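Wrist cam pose estimate flips between frames, going nuts

pitcrew_lou
Joined February
Posts: 16

Hi all, first real thread from me so go easy. I'm doing a coffee pod pick with our Bristar arm and the planner is Traswood, mostly stock settings. The overhead camera finds the pod fine. The arm goes over, drops to the pregrasp pose, and then I hand off to the wrist camera for the last bit of the approach. And that's where it all goes to pieces, because the orientation I get from the wrist view jumps by half a turn from one frame to the next! Position is decent, it's only the rotation. The planner sees a new goal, throws out the path it had, and spins the wrist. Then it flips back and spins the wrist the other way. I've been staring at this for 2 weeks and I'm out of ideas.

Things I've tried: more exposure, a longer smoothing window, and a different feature matcher (worse).

yurt_or_bust
Smoothing an angle that flips by 180 is going to hand you garbage in the middle, so turn that off before you do anything else. Are you averaging Euler angles? Please tell me you're not averaging Euler angles.

pitcrew_lou
...I was averaging Euler angles. Off now. It still flips, but at least it flips cleanly.

graymatter88
Why do you care about rotation at all? It's a pod. It's round. Grab it by the sides and lock yaw to whatever the overhead camera gave you. I ran bottle caps this way for ages and never estimated yaw once.

pitcrew_lou
I need the label to end up facing a set direction when I put it down, that's the whole task. Otherwise yeah, I'd have skipped it.

kkahraman
Kadir Kahraman here, I look after the Ulau tracking node, which I'm guessing is what you're running under Traswood. A few questions. What size crop are you feeding it? The default resizes everything to 296 on the long side, and if your wrist image is soft to begin with you lose the lettering completely. Then all the matcher has left is a round blob with a color on it, and a round blob looks pretty good at any angle. Also, do you reset the tracker at handoff or seed it with the overhead pose? Seed it!! The number of people who don't seed it.

graymatter88
I still say you're making this harder than it is. Take yaw from overhead, grasp, place, then look at the label after placing and fix it if it's wrong. Two simple moves beat one clever one.

yurt_or_bust
Disagree, sorry. A regrasp costs you more time than the whole approach does, and every regrasp is another chance to tip the thing over. In our Yurt setup we pick yaw candidates up to 8 deep, score each one against the last accepted pose, and the planner never hears about a candidate unless it wins for several frames in a row. No goal changes, no spinning wrist.

graymatter88
And how long did that take you to tune?

yurt_or_bust
Longer than I'd like to say lol. Point taken. Still worth it.

kkahraman
You can get most of that with the hold setting in Ulau, no need to write your own scoring. But I'd want to see what the wrist camera gives you before anybody tunes anything. Can you post one raw wrist view and one from outside? No crops please.

pitcrew_lou
Okay, seeding from overhead helped a LOT, thank you. It only flips now and then, usually when the blur is bad. I haven't touched the hold setting yet, it's next on my list (after dinner). Raw ones, no cropping:
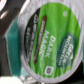
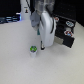 First one is the wrist camera, second is the view from outside. Same setup for both.

kkahraman
Well, the big white DARK MAGIC lettering survives the blur, so there's your yaw. The tiny print is mush, mask it out. I'd match on the two big words plus that dark green oval and leave the rim out of it entirely, it's shiny and it looks the same all the way round.

graymatter88
Fine, with letters that size I'd maybe use them too. Maybe.

pitcrew_lou
Masking the rim now. Does the mask go in before or after the resize?

kkahraman
Before.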